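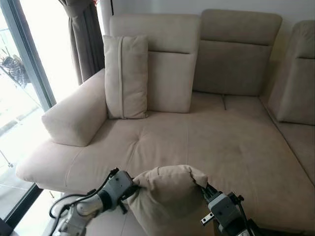
Our comparison of the Skivetti and Brarkeck grippers began in April, and this page collects the questions which we receive most often by mail. We wanted to know which of the two is better for soft objects in a normal home, where nothing is fixed to a table and the light comes from wherever it wants. For the tests on furniture we use two arms together on a cushion of the same beige as the sofa. That choice is on purpose, as the camera must then find the edge of the cushion with very little help from the colour. The answers are given for the set-up that we have today. If you read them some months later, please check with us before you order anything.

Which grippers are compared?

The Skivetti is a two-finger parallel gripper with a long stroke and quite hard finger pads. The Brarkeck has a shorter stroke and a lower weight, and its pads can be changed without tools. Both were bought at the normal price and not lent to us. We exchange them between the left arm and the right arm during the programme, so please do not conclude from a picture that one model is always on one side.

Why do you test with a cushion and not with a box?

A box gives almost the same result with any gripper of this class. We did try it, and after one morning we had learned nothing. A cushion changes its shape as soon as you press it, and the width that you gave to the controller is not correct any more. Held between two grippers, the cover goes up in folds and the filling moves away from the fingers. In such a situation the differences between the two products become easy to notice.

How much force do you use?

We started too high. With hard pads, a high force makes a deep fold, and then the fingers hold mostly fabric and not much filling. Now we close slowly to contact, wait a short moment, and close a little more. For the Skivetti the second closing is 5 mm. For the Brarkeck we let the force limit decide, because its position reading is not so fine near the end of the stroke.

Do the two arms need to be synchronized?

Yes, and it is more important than the model of the gripper. If one arm pulls before the other has a good hold, the cushion turns and the first arm loses its corner. We run both arms from one Odgate controller. Earlier we had two separate controllers with a network signal between them. It was possible to work like this, but the delay was never the same two times and we could not compare our results.

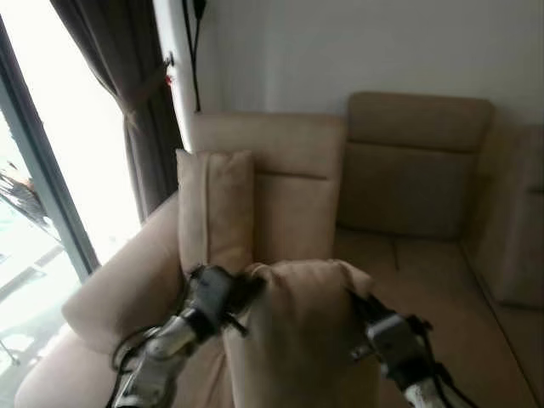
Does bright window light disturb the head camera?

It does. With fixed exposure the side near the glass becomes white, and when we correct for this, the seat in the corner becomes too dark. We set the exposure on the middle of the sofa and accept that the window is lost. The depth reading on a brushed fabric is good enough in shade. On metal parts of the wrist it is noisy when they reflect the daylight, so we mask both wrists in the software before the grasp point is chosen.

Closing the curtain would be more simple, of course. But the people who write to us want to know about living rooms in daytime.

What do I do with the cables?

Leave more length than you think is necessary. Our cables go outside the arm in loops, and a loop which looks too big at rest is just correct when the wrist is turned to the limit. What you must avoid is a loop that can pass between the fingers and the cushion. Fix it behind the last joint, move the wrist by hand through its full rotation, and only after that switch on the power.

How many trials did you make, and can I see the numbers?

The list has 786 grasps until now, divided between the two models. Each series has 32 grasps with the same start position, and then we move the cushion and begin again. The table can be requested by mail. We do not publish a percentage on this page, because a number without the start positions is easy to misunderstand.

Are the finger pads strong enough?

The Skivetti pads have done more than 3,000 closings, including the ones on the bench, and they are still the first set. The Brarkeck pads we changed twice. They are cheap and the change takes a few minutes, but the softer rubber takes dust from the fabric and then slides. Cleaning with a damp cloth helps for one day or so.

Can one arm do the same work?

For lifting only, often yes, if you pick the cushion at a corner. To put it down again with a certain side to the front, we did not find a reliable way with one arm. Holding both sides and lowering it to the seat gives much better control. The last part of this movement is done at reduced speed.

So which one should I buy?

If you will work mostly with fabric and thick filling, we would take the Skivetti for its stroke. If your arm has a low payload, the Brarkeck is the more sensible choice, and you should order spare pads in the same parcel. A mixed pair is also possible, but you must then tune each side alone.
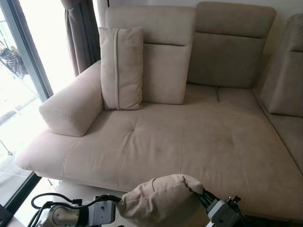 Gervásio Arruda wrote to us that he would not agree about the mixed pair. In his tests the two models closed at different speeds, even with equal settings, and he got a stable hold only when he delayed the faster one. He asks if we measured this delay on our controller.

We did not measure it in the first series. On the Odgate you can set a start offset for each gripper, and we now do it by trial until both touch the fabric together. The values will be added to the table when the present series is complete.

Can I send my own object for a test?

Yes, if it is soft, clean and not heavier than a normal sofa cushion. Please write first and tell us the size and the material of the cover. We pay the return postage inside the country only.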